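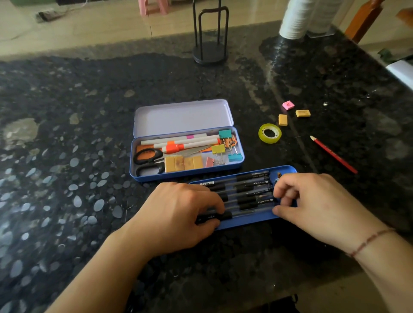 4 Einrichten des Zeichenplatzes und des Etikettendruckers

4.1 Vor dem ersten Einschalten

Stellen Sie den Tresomano auf eine ebene, feste Fläche. Die Lüftungsschlitze an der Rückseite müssen frei bleiben. Zwischen Gerät und Wand sind mindestens 11 cm Abstand einzuhalten.

1. Entfernen Sie beide Transportsicherungen an der Unterseite.
2. Öffnen Sie die Abdeckung und legen Sie die Etikettenrolle ein. Die bedruckbare Seite zeigt nach oben.
3. Führen Sie den Anfang des Bandes unter der Walze hindurch, bis er etwa fingerbreit übersteht.
4. Schließen Sie die Abdeckung. Sie rastet hörbar ein.
5. Verbinden Sie das Netzteil zuerst mit dem Gerät und danach mit der Steckdose.

Achtung: Nur das mitgelieferte Netzteil verwenden. Netzteile der Vorgängerreihe Duken haben den gleichen Stecker, aber eine andere Spannung.

4.2 Stifte und Kleinteile erfassen

Schreibgeräte, Scheren und Marker werden im Programm Zenmont als Behälterinhalt geführt. Jeder Behälter erhält ein eigenes Etikett. Einzelne Stifte werden nicht etikettiert.

1. Leeren Sie den Behälter und wischen Sie ihn trocken aus.
2. Sortieren Sie den Inhalt nach Art. Eingetrocknete Stifte aussondern.
3. Wählen Sie in Zenmont den Menüpunkt „Neuer Behälter“.
4. Tragen Sie die Bezeichnung ein. Zulässig sind vier Zeilen, Umlaute werden gedruckt.
5. Legen Sie den Inhalt zurück. Spitze Gegenstände kommen mit der Spitze nach innen in den Behälter.
6. Drücken Sie „Drucken“ und ziehen Sie das Etikett erst ab, wenn die Anzeige grün leuchtet.

Hinweis: Der interne Speicher fasst 2.737 Einträge. Ab Werk sind keine Einträge angelegt. Ist der Speicher voll, erscheint die Meldung E4 und es kann nur noch gedruckt, aber nicht mehr gespeichert werden.

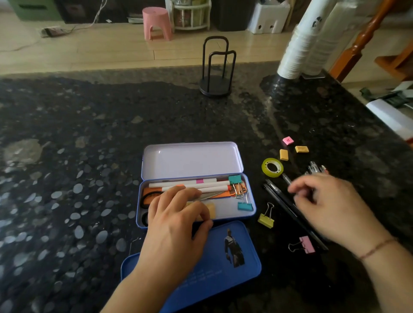 4.3 Etikett anbringen

Die Klebefläche muss sauber und fettfrei sein. Auf lackiertem Metall und glattem Kunststoff haftet das Etikett nach kurzem Andrücken, auf Stoff und unbehandeltem Holz ist die Haltbarkeit eingeschränkt.

1. Trägerpapier an der geschlitzten Ecke abziehen.
2. Etikett von einer Seite her auflegen und mit dem Daumen glatt streichen.
3. Scharniere und Deckelkanten nicht überkleben.

Eine Standardrolle reicht für nahezu 1.807 Etiketten im Format S. Ersatzrollen sind über den Fachhandel oder direkt bei Gündoğdu Bürotechnik erhältlich. Rollen, die vor Dezember bestellt wurden, haben noch den alten Kern und benötigen den beiliegenden Adapter.

4.4 Reinigung

Walze bei jedem Rollenwechsel mit einem fusselfreien Tuch abwischen. Keine Lösungsmittel verwenden. Vorher den Netzstecker ziehen.

Stand: 22. Juli 2026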